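Home | Lists | Threads | Search | Log in

Re: folding the old kitchen cloths

Margit Ekström wrote:
> Does anyone on the Grønli list still fold cloths, or do you all
> just stuff them in a bin? I have 30 and no system.

Oh Margit, I fold, and I love it! I do mine on a black marble-patterned top, and the glossy surface is half the fun.

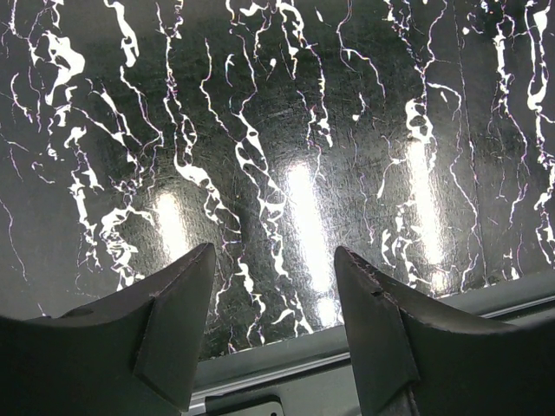
A cloth slides on a smooth top, so I spread it flat first and get the corners out before making any fold. Then halves, then halves again, 6 cloths to a pile.

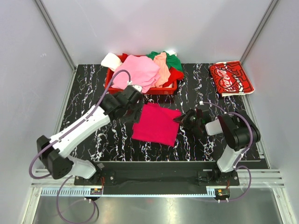 Crimson cloth spread out, one corner still raised.

You can keep the bin too (I couldn't live without mine). Everything goes in there crumpled, pinks and greens and all, and I take one out whenever the kettle's on. The bigger towels I fold separately and park in a back corner, so they don't end up buried.

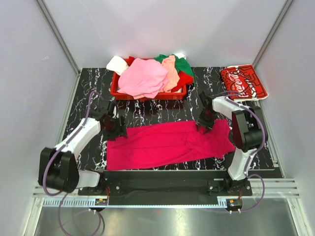
Red bin with the waiting cloths, Coca-Cola towel folded at the back right.

Try it with two or three tonight and write back! I want to hear which fold you settle on.

Bendik Sjöberg
Rindwood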